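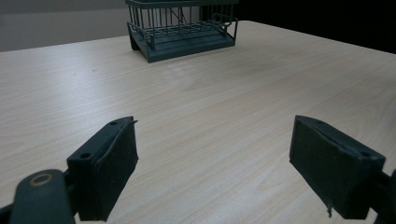 Re: [smallpress-writers] Blurb help, please!

Retno Hartono wrote, at 7.40 in the evening:

> Hello all, long-time reader of the list, rare poster. My novel goes to
> Liltik in May and they've asked me to write my own back cover copy. I've
> done 4 versions and I hate every one of them. The shortest gives nothing
> away and the longest gives away the brother. Do I mention the brother?
> He doesn't turn up until the second half but he's the reason anyone does
> anything. Also, is it normal to be asked for this? I'd assumed somebody
> in an office did it.
>
> Retno

Hi Retno, and well done for getting this far!

Yes, quite normal with the smaller presses. Liltik asked me for mine as well, and I was just as surprised. My editor did go over it afterwards and took out every adjective I was proud of, so you won't be left entirely alone with it.

I went through all this with Dravness (my second one, the one with the lighthouse that isn't on the map). I wrote the blurb the way I'd tell the story to my sister on the phone, starting with the great-grandfather and the herring, and by the time I'd got anywhere near the actual heroine I'd used up the whole back cover and most of the flap. My editor sent it back with one question, "Who is this about?", and I sulked for the rest of the afternoon and then started again from the morning she finds the letters.

So my first suggestion is to start much later than feels polite. Put your main character in the first line, by name, already in trouble. The family background can wait for the book. 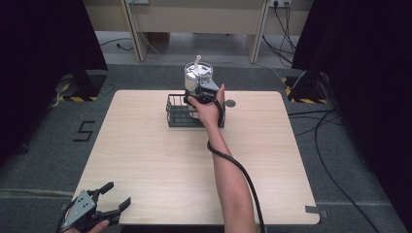
Steel pot in the wire basket, lid on.

As for the brother — I'd leave his name out but let the gap show. Something like "the one person she has never written to" tells us somebody is missing without saying who or why. You can try it on a friend who hasn't read the thing and see what they ask you. If they ask about him, lovely, leave it alone. If they ask what the book is about, go back to the first line.

The online shops are a separate headache. Vistora only shows the first 2 lines of the description unless you press "more", and I very much doubt people press it. My first line used to be a quotation from a poem, so for months anyone looking me up got half a verse about gulls and then three dots. Do check how yours appears on a phone as well as on a big screen. 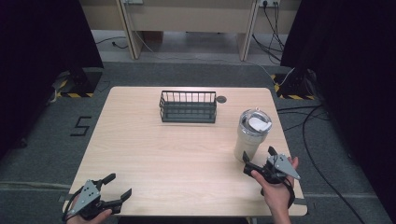
Length is the other thing people fret about, and I'd go shorter than they tell you. Mine ended up at a little more than 100 words and I've never wished for extra. The question is really how much of the inside to let people see. Look at the tall cream tumbler on the table, the one with the clear lid: you get a peek in at the top, there's a bit of white disc showing, and the sides keep the rest to themselves. I'd be happy with a blurb that did the same. Your shortest version sounds like a solid lid and your longest like a glass jug, so I suspect the good one is hiding in the middle two!

Oh, and please leave out "haunting" and "unforgettable". I had both. Chin, who reads all my drafts, circled them and wrote "says who?" in the margin.

If you'd like to paste your middle 2 versions here I'm sure several of us would have a go at them (kindly). Does anyone else remember whether Liltik want the author note at the same time? I have a feeling they asked me for it separately and I had to scramble, but I can't find the email.

Good luck with it, and I want to read about this brother.

Best,
Maureen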